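Hi Imani,

You asked for the June report in plain words this time, so I'm writing it the way I'd tell it to you over coffee. The spreadsheet comes separately, as usual. Short version: we have two arms running off the new controller, the fingertip comparison is further along than I thought it would be, and I need to talk to you about cables (again!).

First the controllers, because that's where most of your money went this spring. The old setup had each arm on its own box, and the two of them drifted apart in timing until the left one was closing its gripper while the right one was still making up its mind. The Surkier controller runs both from one clock. It took me most of a week to get it talking to our motors, and the manual is not a friendly read, but once it was up the handoffs stopped looking like two strangers reaching for the same door. I've kept the Clurkon unit on the shelf as a fallback. It's simpler, I know it well, and for one-arm work I'd still pick it.

Then the grippers. We're comparing two fingertip materials: the stiff black pads that came with the grippers, and a softer orange one we pour ourselves. I ran both sets through the same list of 26 household things, picked to be annoying. Gift boxes, pens, bottle caps, a tape measure, little things with shiny parts. The stiff pads are great on anything with flat sides and lousy on anything small and round. The soft tips hold 25 of the 26, and the holdout is a glass marble, which I'm not giving up on yet.

What surprised me was how much the soft tips help when the two arms have to work close together. With stiff pads I had to leave a wide gap so they wouldn't knock each other or shove the object sideways. With the soft ones I can bring the grippers in from both sides of something little and let them touch it gently, even with a bigger item right behind it. That's the kind of crowded spot we wrote about in the proposal, and I've been spending most of my afternoons on it.
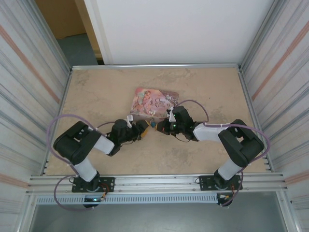 Whitfield Shared Bench, Two-Arm Handling Group

The "Once Upon a Time" box is one of my favorite test items, and I'd like more like it. There's so much going on in the artwork on the lid, with the fairy figures and all the scrollwork, that it gives the vision side a proper workout. Plain boxes were too easy. The little blue thing in front of it is the other half of the test: the arms have to deal with the small object without disturbing the big one. We score a run as clean only if the box stays where it was, and I've been strict about that, maybe stricter than you'd ask for.

We've logged 3611 runs since the grant started. I know the plan had us reporting on speed by now, and I'd like to push that to the next report if you're okay with it. I can make the arms go faster today, but then the soft tips start to wobble at the end of a move and I end up measuring wobble. Give me a few more weeks with the settings and I'll have speed numbers I'm willing to put my name on.

Now, cables. The long purple ones are the weak spot. They have to loop wide enough for the elbow to swing, and if the loop is too big it wanders over the work area, and if it's too small it tugs on the wrist at full reach. I've been retying them far too often. Tamodholm sells a flat cable kit with clips that would follow the arm much closer. I'd like to move what's left in the travel line over to pay for one kit per arm. I'm not going to the workshop this summer anyway, so the money is just sitting there.

A couple of smaller things. I tried a second camera looking in from the side and took it down again; it helped with tall items and did nothing for flat ones, and it doubled the time it took to set up in the morning. I might bring it back for the bottles. And the soft tips wear. I get a good stretch out of a set before the edges go, then I pour new ones, and I've started writing the pour date on a strip of tape so I can compare old against fresh.

Next up is the marble, then the speed settings, then a repeat of the full list with the Clurkon driving one arm so we have a fair side-by-side for the controller section. If you can let me know about the travel money before the end of the month, I'll get the order in. And come by and see it run if you're in the building! Any time after 2 is good, when I've got everything warmed up.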